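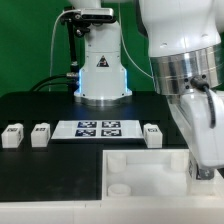
A Visit to the Robot Class at Sanorby

September
By Chrysanthi Tsoukalas

Print this page | E-mail this page

The train to Truneo leaves very early, and I had 358 kilometers to read the letter from the school one more time. I teach mechanics to students of sixteen and seventeen years, and our own robot course exists only on paper until now. So when the technical college at Sanorby announced its open day, I asked my director for the travel money and he gave it, with the condition that I write a report. I have put it on our page so that my colleagues can read it too.

The college is a fifteen minute walk from the station, uphill. There was coffee in the entrance hall and a long line for the welding demonstration, which I skipped. The robot class was on the second floor. Ezequiel Sarmiento has taught it for six years, and before this he repaired packaging machines. I think one can notice this in his teaching. He does not like long introductions. His students get a task on the first morning and they write their first program before lunch, even if it is a bad one.

The project of this year has the name Twal. I asked what the letters mean and received three different answers from three students, so I leave it there. The task sounds easy: the arm must take a part, carry it to a tray and put it down in the correct place, and then do it again with the next one. The students work in pairs. One is responsible for the vision, the other for the movement, and after the winter break they must exchange. Several of them told me that the exchange is the hardest week of the course, because you have to read the code of your friend and stay polite. 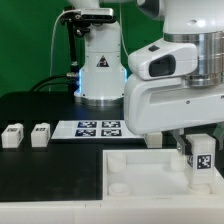
What takes the most time, they said, is the last small piece of the way down. To travel through the air is not a problem. But near the tray a small error becomes important, and the program must decide how slowly to go and when to open the fingers. One pair had written a very careful version which needed 50 seconds for each part. Another pair had a version of 20 seconds, and they were proud of it, but they admitted that it fails more often. Mr. Sarmiento does not tell them who is right. He asks for the log file. Every try is saved there, also the bad ones, and the class has collected almost 3000 tries in one school year. The marks depend more on how well a pair can explain its failures than on the speed, and I liked this rule very much.

I was also shown the notebooks. They are on paper, which surprised me. Every pair draws the table from above at the start, with the measures, and corrects the drawing with a red pen when something is moved. Some pages were almost completely red.
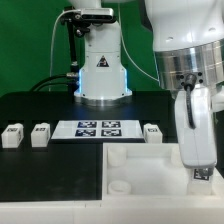
The question I brought from home was how much the students must build by themselves. In our school we have a good workshop but very few hours, and I was afraid that everything must be bought. The parts they handle at Sanorby are plain ones: white blocks with a printed black-and-white tag, and a flat plate with four bigger markers of the same kind, lying near the base of the arm at the back. We could make such things in our workshop in an afternoon, I think. The tray also, with its raised walls and the round posts standing in it, where the block goes down into the front right corner. I made a sketch of it in my own notebook and Mr. Sarmiento corrected one dimension. The arms are of course another matter, and I will write about the prices in a separate note to the director.

After lunch there was a talk by two former students who now work at Volidis. They spoke mostly about night shifts and about documentation. The room was too warm and I did not hear all of the questions, but one answer I wrote down: in their first month they did not program anything, they only read what other people had programmed. One of the present students said quietly that this was the winter exchange again, and his partner laughed.

I would like to propose that we begin with one pair table and the paper notebooks, and that we take over the rule about the marks. Mr. Sarmiento has promised to send me his task sheets for the first term. They are in his language, so I will translate them during the autumn break, and colleagues who want a copy can leave a note in my box in the teachers' room.

Print this page | E-mail this page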